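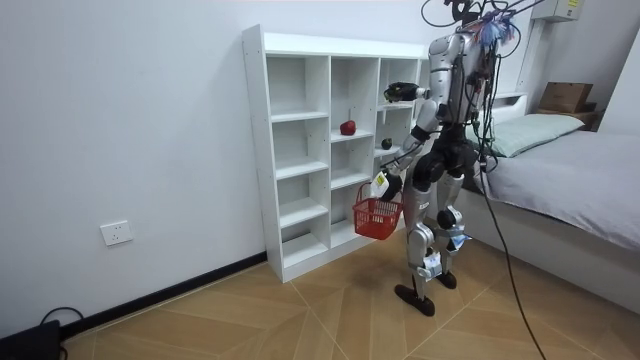 Wednesday, workshop, after lunch

Sourdough starter trials, jar set four. Karim Hamdy wants it on record that he called this a waste of rye flour. It is on record.

Kept back 38 g from each jar and fed the lot at the usual ratio. Jar A (the Stanell rye) doubled by mid-morning and then sulked. Jar B (plain baker's white) did what it always does, the teacher's pet. Jar C is the one Berhanu Kahsay brought in wrapped in a tea towel, and it smells of nail polish remover and old apples. He says that is its character. I have written "hungry" on the lid in marker.

Temperature in the proving cupboard is still all over the place. The light bulb and the tub of water method held up until someone switched off the light to save power. I have put tape over the switch. There was already tape over the switch, underneath a second layer of tape, so I don't have high hopes for mine.

Bake from last night's dough: 91 per cent hydration was a mistake and I knew it was a mistake at the mixing stage, when it came off the hook like wallpaper paste. Shaped it anyway. Spread across the bench in a slow grey tide. Got it into the Ustwood tin with two scrapers and some language. Final weight out of the oven 388 g. Flat, glossy, tasted terrific, looked like something you'd resole a boot with. Ehab ate most of it with butter and had no complaints, but Ehab Ashour has never had a complaint about anything with butter on it.

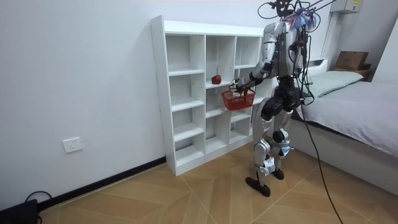

Anyway, next one comes down to the low seventies and gets a proper rest between the flour and water going in and the salt. Last time I skipped the rest and blamed the flour, and then had to apologise to the flour.

Running total of flour used since we started the new sheet: 3,632 g. Sepehr has asked what we have to show for it. I pointed at the jars. He kept looking past them for something else.

Other notes, no particular order:
Lid on jar B is cracked. Still works if you don't screw it down, and you shouldn't be screwing it down.
The digital scale drifts when the dehydrator is running on the same bench. Move one of them. I vote the dehydrator.
Triệu rice flour for dusting the baskets is far better than wheat. Nothing stuck. Colour of the crust is paler where it's heavy, so go easy.
Somebody has been feeding jar A on the side. There is a tide line well above my rubber band. Own up, or at least write it down.
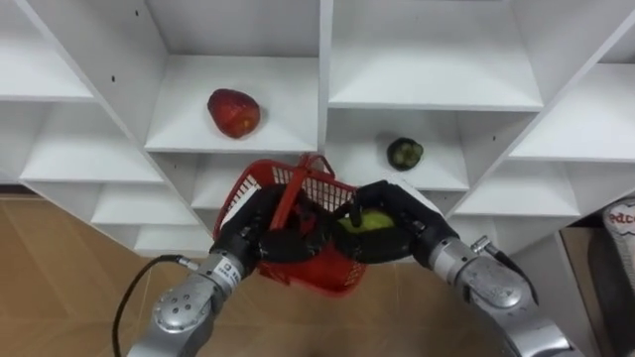 To do before the next bake

Order more rye. Not the coarse one, it's like baking with gravel.
Find the good lame. Wajid had it last and claims he put it back in the drawer. The drawer contains a butter knife, two corks and the instructions for a kettle we no longer own.
Split jar C in two and feed one half twice a day, leave the other to Berhanu's regime (neglect, mostly). Smell both Friday, someone other than me.
Scrub the tin. Soak first. The grey tide has set.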